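Collecting Kitchen Demonstrations in Simulation for a Pick-and-Place Policy
Student Project Report, Trakano Robotics Lab Course

Summary
Our project was to collect a set of demonstrations in a simulated kitchen and use them to train a policy that moves tableware on a counter. We kept 222 demonstrations. This report covers how we set up the kitchen, how we recorded, what we threw out, and what we would change. The training results are short because most of our time went into the data.

Background
Last year's project group trained a policy on a single table with plain blocks. It worked on that table and failed almost everywhere else. Their report said that the examples were too much alike, and we took that as our starting point. We wanted fewer kinds of task but more variety in where things stand and what is around them.

We used the Potemon simulator because the course already had a license and the lab machines were set up for it. The kitchen layouts come from a package called Stitelholm. Each layout has its own cabinets, flooring and counter material, and the objects can be placed by script. The recording tool is Tse, which saves the arm's joint positions, the gripper command and the camera views at every step.

Tasks
We settled on two tasks. In the first, the arm picks up a cup and sets it down on the other side of a bowl. In the second, the arm moves the bowl toward the back of the counter without touching the cup. Both tasks start from the same kind of layout, so the policy has to use the written instruction to tell them apart.

We had planned a third task with a drawer. The handle contacts in the simulator were unstable and the arm kept slipping off, so we dropped it after the first week.

Setting up the layouts
A script places the bowl first and then the cup within reach of the arm. It rejects any placement where one object would start inside another. Early on we only checked this from the side view, and a few layouts got through with the cup sunk into the bowl. We now check the collision shapes directly.

The script also picks the counter material. Dark marble turned out to be the hardest one for our first vision model. A see-through cup on a dark counter has very little contrast, and the model lost track of it often. We kept those layouts in the set on purpose.

Camera position was the other thing we varied. The main view looks across the island toward the back counter, with the sink, the toaster and the tall cabinet behind. From this side the cup can overlap the rim of the bowl, and the arm's own forearm crosses in front of the counter edge. We left these views alone even though they are harder to learn from.
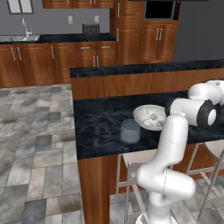 Recording
Demonstrations were recorded with a hand controller. The operator sees the main view and a wrist view on one monitor and moves the arm at reduced speed. Each recording starts with the arm in a random pose above the counter and ends when the operator presses the stop button.

It took us a while to get consistent. In the first batch, one of us approached the cup from above and the other came in from the side. Both ways work for a person, but a policy trained on the mix tended to go halfway between them and knock the cup over. We wrote down a fixed approach and recorded that batch again. The rules we ended up with were:

Come in from above for the cup.
Grip the bowl by the rim nearest the arm.
Pause briefly before closing the gripper.
Lift clear of the counter before moving sideways.
Let go only when the object is resting on the surface.

The pause made the biggest difference to the recordings. Without it, the gripper command often changed while the wrist was still moving, and the two signals were hard to line up.

Cleaning the data
Every recording was played back once by the person who had not made it. We removed a recording if the object fell, if the arm touched the wrong object, or if the operator stopped and started over in the middle. We also removed 18 recordings where Tse had dropped steps. Those looked fine on playback at normal speed, and we only found them by comparing the time stamps.

Some demonstrations are slow or a little clumsy but still finish the task. We kept them. We thought about cutting the slow parts automatically, but the script also cut the pauses before grasping, so we went back to the full recordings.

Training
We trained a small imitation model on the main view, the wrist view and the joint positions. The bowl task was learned well enough that the model could finish it in most layouts we tried. The cup task was weaker. Most failures came from the approach: the gripper stopped short of the cup or closed beside it, mainly on the dark counters. When we gave the model the true cup position in place of the camera views, these failures mostly went away, so we think the problem is in the vision part.

We did not test on a real arm.

What we would change
We should have written the approach rules before recording anything. Redoing the first batch cost us about 2 weeks, counting the time to find out what was wrong.

The time stamp check should run right after each recording, while the operator can still repeat it. We added this to the tool at the end, and the next group can use it from the start.

For the cup, we would add more layouts with see-through objects on dark surfaces and try a second fixed camera on the other side of the island. We would also like to vary what is inside the bowl, which our script does not handle yet.

Files
The cleaned recordings, the layout script and the written rules are in the course storage under the project name. The rejected recordings are kept in a separate folder with the reason for each one.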